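克鲁利斯(Clullis)实验室收纳系列上新:木架子回来了,还带上了它的透明搭档

10月23日,星期五

各位老朋友、新朋友,还有一直在后台追着我问“木架什么时候补货”的那几位,大家好!我是Clullis的产品编辑,这篇新闻稿从头到尾都是我写的,所以语气可能不像你们平时收到的那种。市场部同事看过初稿,说“有点啰嗦”,我说那就啰嗦吧,架子这种东西,不啰嗦两句真讲不清楚。

先说正事。从今天起,我们的试管架系列正式更新,一共两款:一款木架,名字叫Hakala;一款透明亚克力方格架,名字叫Konarside。两款都可以单买,也可以配成一套,套装叫Clondden。木架单买128元,整套582元,套装里除了两款架子,还有一卷白色台面垫和一本手写标签册。首批备货900套,卖完以后下一批要等到明年2月。

好了,价格讲完,我可以放松一点聊了。

我在这家公司之前,在一间教学实验室里管过几年耗材。说是管耗材,其实大部分时间在收桌子。你要是也干过这活儿,肯定懂那种感觉:课刚散,台面上横七竖八,盖子颜色各不相同的管子东一支西一支,有人把管子插在烧杯里,有人干脆让它躺着,旁边塞一张折起来的纸巾防止它滚下去。我那时候最怕听到的声音,就是塑料管在台面上骨碌碌滚动,然后安静一秒钟,然后“啪”。

所以做架子这件事,我是带着一点私人恩怨的!

木架是我们最早的产品,停产过一阵子。停产的原因说来很没劲,就是以前那家供料的厂搬走了,新找的几家,打出来的孔总是差那么一点点,管子放进去要么晃,要么得用力按。我们试了很久,光是孔径的样板就做了23块,堆在我办公桌底下,我每次伸腿都会踢到。现在这一版是我自己最满意的:横着一根长条,圆孔排成一行,下面是平平的木底座。没有上漆(对,我们又一次顶住了上漆的诱惑),摸上去就是木头该有的那种感觉。

很多人问过我,都什么年代了,为什么还要用木头。我的回答一直很简单:因为我喜欢把它放在桌上的样子。一个人一天里有好几个小时对着这张桌子,桌上总该有一样东西是让人看着舒服的吧?再说木架放下去的声音也好听,闷闷的,不刺耳。早上实验室里还没什么人的时候,这个声音特别明显。

当然木头也有木头的脾气。不要泡水,不要放进高压灭菌锅,弄湿了就擦干,放在通风的地方晾着。有客户来信说他把旧款放在窗台上晒了一整个夏天,颜色深了不少,问我们给不给换。我回信说颜色深了更好看,您再看看?后来他没有再提换货的事,倒是又下单了两个。
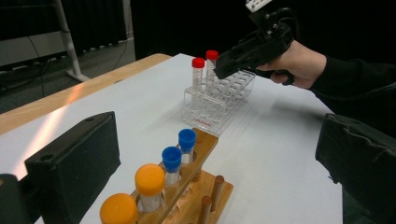
选哪款架子,我的建议是先看你手上的盖子。这话听着奇怪,可我真是这么选的。盖子宽的管子,并排挤在一起会互相顶着,拿的时候手指也伸不进去,这种就适合单排的木架,一支一支排开,从旁边伸手就能捏住。盖子窄、管身细的,放进方格架里更省地方,一格一支,前后左右都对得整整齐齐。

再说颜色。我们这次没有自己出管子,也没打算出,但我要劝大家一件事:把盖子颜色的规矩定下来,写在纸上,贴在墙上。橙色归谁,蓝色归谁,红色归谁,你们自己商量,商量好了就别再改。我以前那间实验室改过一回,就改了一回,整整一个学期都有人拿错。套装里的标签册第一页就是专门留给你们写这个的,空着一大块地方,随便写,画画也行。

透明架子这边,我知道有人会觉得亚克力很普通,市面上到处都有。没错,是很普通!可是普通的东西做得顺手也不容易啊。我们在Konarside上花时间最多的地方是方格的边。以前我用过的一些架子,格子边上有毛刺,标签纸一蹭就卷起来,字也花了。这一款每个格子的边都打磨过,标签贴好以后放进去再拿出来,来回很多次也还是平的。透明还有一个好处,管身上的刻度隔着架子就能看,不用把管子一支支提起来凑到眼前。对于我这种近视又懒得摘手套推眼镜的人来说,这简直是救命。

清洁方面,透明架子用温水加一点中性洗涤剂就行,软布擦,别用钢丝球,也别用酒精长时间浸泡,亚克力不喜欢那个,时间长了会出现细细的裂纹。我自己家里就有一个泡坏的,现在拿来插笔,插得挺满的。

然后是台面垫。这东西起初根本不在计划里。做样品那会儿,我在桌上铺了一块白色的垫布,纯粹是因为那张桌子太旧,木纹里嵌着不知道哪年的墨水。结果铺上以后大家都说看东西清楚多了,盖子什么颜色、哪个孔还空着,扫一眼就知道。于是我们就真的去找了一款白色台面垫,裁剪方便,铺上去压一压就平。想要完全盖住桌面也可以,想留一条木边在外面也可以,我个人是留边派,全盖住总觉得像在医院里。

讲一下怎么收拾桌子吧,反正已经啰嗦到这里了。我的顺序是这样的:先把所有管子的盖子拧紧,然后按颜色归堆,宽盖的放木架,窄盖的放方格架。木架从一头开始放,放不满没关系,空着的孔留在另一头,下一个来的人就知道从哪里接着放。方格架我习惯从靠近自己的左手角开始,一格一格往右走。最后擦桌子,擦的时候把架子整个端起来,不要推着走,推着走早晚会碰倒旁边的东西。这一套做下来用不了多久,做熟了以后基本不过脑子,还可以一边收一边跟同事聊晚饭吃什么。

有几位老客户提前试用过,反馈我也挑一些放在这里。有人说木架的底座比旧款稳,胳膊肘碰到也没倒;有人嫌标签册的纸太厚,撕的时候会带下来一点毛边(收到了,下一批会换薄一点的纸);还有一位老师说她把木架拿去给学生上第一堂课用,学生们第一反应是问能不能带回宿舍放香水小样。老师说不行。我觉得可以,自己买一个就行,哈哈。

也有批评意见,我不藏着。有客户认为整套的价格偏高,尤其是只想要两个架子、不需要垫子的人。这个我们讨论过,结论就是两款都开放单买,不强迫谁买整套。透明款的单买价格会跟着购买页面一起公布,写稿的时候页面还在调,我就不在这里抢先说了。另外,还有人希望木架能做成双排,我们画过图,双排以后后面那一排拿起来很别扭,所以暂时先放着,等想到更好的办法再说。

购买方式还是老样子:学校和研究机构可以走采购单,找你们平时对接的那位同事就行;个人用户直接在我们的网店下单。套装从下单到发货一般需要几个工作日,木架是一个个检查过孔位才装箱的,急单请提前留言,我们尽量往前排。收到货以后要是发现哪个孔偏紧,请不要自己拿砂纸磨!拍张照发给我们,我们给您换。

旧款木架的用户也别担心,旧款不会因为出了新款就没人管,底座松了、横条裂了,都可以寄回来修,修理只收来回运费。上个月我还收到一个特别旧的,底座上用圆珠笔写满了历届学生的缩写,物主再三叮嘱不要把字擦掉。我们只重新粘了横条,字一个都没动,装箱的时候多垫了两层纸。

关于Clullis:我们是一家做实验台面收纳用品的小公司,主要产品有试管架、台面垫、标签册和一些零零碎碎的小托盘。样品可以借,学校开课前想先试试手感的,写信来说一声要哪款、用多久、寄到哪里,我这边登记好就给您寄过去。媒体朋友需要产品资料的,也请用同一个邮箱联系,标题里写上“试管架”三个字,我会优先看。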